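How to fold bath towels on the bed

20 Jan 2020
By Sevim Uysal

I fold all our towels on the bed. The kitchen table is the right height but it is never clear, and the ironing board is too narrow for anything bigger than a hand towel. A made bed gives you a wide, clean surface and you can leave the finished pile on it until you are ready to put it away.

This method gives a folded towel with no loose edges at the front. It suits a shelf 33 cm deep, the depth of the ones in our Kusard cupboard. If yours are deeper, leave out the last fold.

Before you start

Make the bed first. Pull the duvet straight and press the air out of it with your forearms, working from the pillows down. A puffy duvet makes the towel slide about and you end up folding the cover along with it.

Check that the towels are dry all the way through. Feel the hems and the corners, as these stay damp long after the middle is done. Thick towels and fleece ones need a good shake at the window or over the bath. Shake each one three or four times, holding it by the short side.

Take the washing out of the basket one piece at a time. If you tip the whole lot on to the bed you lose your working space straight away.

Folding a bath towel

1. Drop the towel on the lower half of the bed. It doesn't matter how it lands.

2. Find an edge. With a plush towel this can take a moment, as the folds cling to each other. Feel along the outside of the heap until you come to a hem, then follow it to a corner.

3. Take hold of the edge and lift it clear of the rest. Pinch only a small fold. If you grab a big handful, you pick up two or three layers together and the towel comes up in a lump.
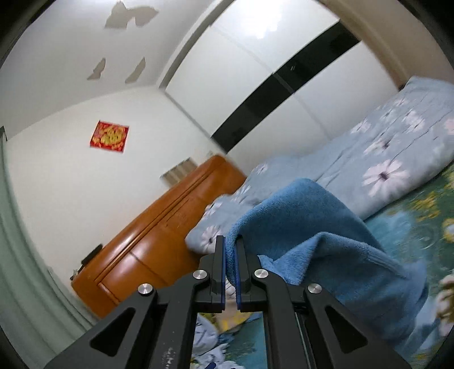

4. Keep hold of that edge and draw it towards the pillows until the towel lies flat. Smooth it with your palm from the middle outwards. Any label should be facing up.

5. Fold it in half lengthways, with the label inside. Line up the corners at one end first, then run your hand along to the other end.

6. Fold one short end in by a third, then bring the other end over the top of it. The second end should stop just short of the fold — a finger's width is enough.

7. Fold in half once more if the shelf needs it. Press down gently and turn the towel so the rounded side faces you.

Hand towels and flannels

Hand towels go the same way, but skip step 7. Flannels only need folding in quarters. I stand ours on end in a shallow Birby tray, so the whole row can be seen at once.

Putting them away

Put the clean towels at the bottom of the pile and take from the top. This way they all get used in turn. Don't pack the shelf tight, or the whole stack will come out with the one you want.

Fleece towels are slippery when stacked, so give them a pile of their own or put them under the cotton ones. Spare towels for guests can go flat in a drawer, and I refold those in March when I change the winter bedding.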